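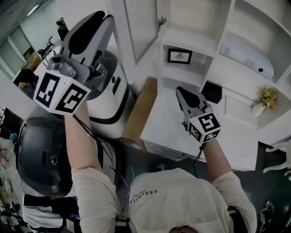

Fig. 1. Reaching toward open shelves, white cabinet unit.

Consumer Behavior, Unit 10: Does Tidying Save Money?
Notes by Onyekachi Shehu, 4/21/26

The claim you will meet everywhere: people who can see what they own buy less of it. Open shelving gets sold on this. So do clear bins and label makers.

Look at where the numbers come from. The Clamico survey asked 400 shoppers whether they "felt" they spent less after reorganizing. Felt. No receipts were collected. Clamico also sells shelving.

Kalogeropoulos did use receipts, from 34 households, and found a drop in duplicate purchases that was gone by month 2. Small sample, no comparison group, and the households signed up on their own. What kind of person signs up for a tidying study?

Terms to know: self-report, self-selection, novelty effect.

For next class read the Prastmont chapter, skip the foreword. Bring one storage ad and mark every claim in it that could be checked against a receipt. I expect short lists.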